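Cahier d'atelier, juillet, 14 h

Repris la tour Dell après manger. Elle est couchée sur le grand établi alu, panneau latéral enlevé, l'intérieur vers le haut. C'est quand même la meilleure position pour travailler là-dedans, on a de la lumière jusqu'au fond et on ne se tord pas le cou (je me souviens de celle du mois dernier, faite debout, plus jamais !).

Le but du jour, c'est le tri avant l'envoi chez Stolar : ce qui se garde, ce qui part en pièces, ce qui part à la ferraille. L'alim reste en place pour l'instant, je n'ai pas envie de me battre avec les câbles avant d'avoir fini côté carte mère. J'ai recopié la référence de l'étiquette sur la fiche du lot, pensez à le faire AVANT de démonter, une fois dans le bac c'est la loterie pour savoir quelle alim allait avec quelle tour.
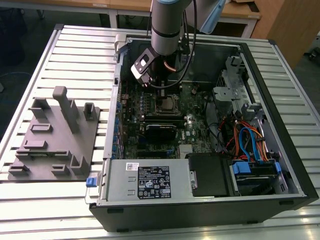
Tour ouverte sur l'établi, processeur à nu, alim au premier plan avec son étiquette.

Le caloduc en cuivre m'énerve un peu, il passe pile là où on voudrait mettre les doigts. À noter pour la prochaine : poser le tournevis court à droite, le long ne sert à rien sur ce modèle.

Pour la pâte thermique, lingettes Marwat et patience. J'ai essayé les cotons-tiges sur la machine d'avant et ça laisse des peluches partout, donc non. Il reste 8 lingettes dans la boîte, j'en ai mis 100 sur la liste de commande Osico, et tant qu'à faire des sachets antistatiques, les grands, parce que les petits sont trop justes pour une carte d'extension (je les force à chaque fois et ils craquent sur le côté).

15 h 30. Le socket, maintenant. C'est la partie que j'aime le moins : un coup de manche et la carte est bonne pour la benne. Règle maison, à rappeler à tout le monde : rien au-dessus d'un socket ouvert, ni vis ni tasse, et le cache plastique se remet dès qu'on s'éloigne. Les caches sont dans le tiroir du haut avec les piles de BIOS.
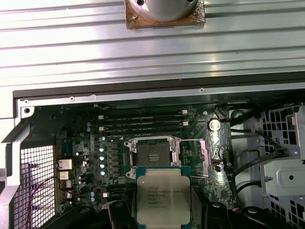 Carte mère : socket et son cadre métallique, les quatre emplacements mémoire vides au-dessus.

Côté mémoire, donc, quatre slots libres. Si on la remonte je voudrais y mettre des barrettes du lot Bullthorpe, à vérifier d'abord sur la fiche de la carte, je ne suis pas sûr du tout de la compatibilité. Les condensateurs à chapeau bleu : à regarder un par un à la loupe, je le ferai à tête reposée. Les petits radiateurs à ailettes, je les laisse collés, aucun intérêt à y toucher.

À faire :
- souffler la grille (air sec, 10 cm de distance, et dehors s'il vous plaît)
- ranger les vis du panneau dans le gobelet marqué, pas dans celui des vis de disques
- tester l'alim à part
- étiqueter le châssis avec le numéro de lot

Ah, et il faudrait racheter du ruban pour l'étiqueteuse, il bave.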